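July 29, 2018

Up late, slept bad. Kitchen day. Everything out of the lower cupboards by noon, floor swept, found 4 lids that fit nothing we own. Tossed them. Kept one — no idea why.

Barbara Szewczyk called about the shelf from Ravstead, wants 70 for it, I said I'd think. Too wide for that wall anyway, I measured in February and it was 105 and not a bit more. Need to call her back tommorow.

Lunch was toast. Then wiped down the white table, both ends, and the microwave. Cream-white against white, looks better than I expected. Kind of want to leave it there. 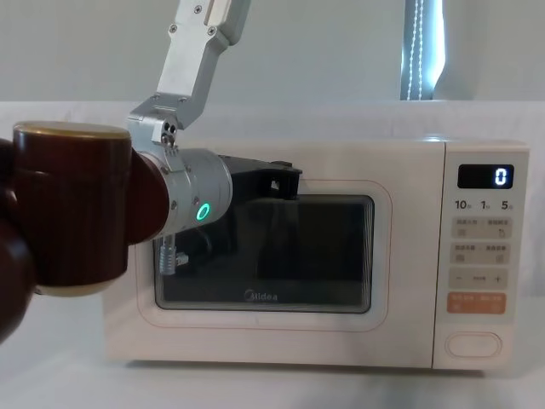

Still to do: the drawer with the string and batteries, the oven racks, defrost the freezer (ugh). Almost 3 bags for the trash already. Back hurts. Forgot to by sponges — put it on the list, lost the list. Bed.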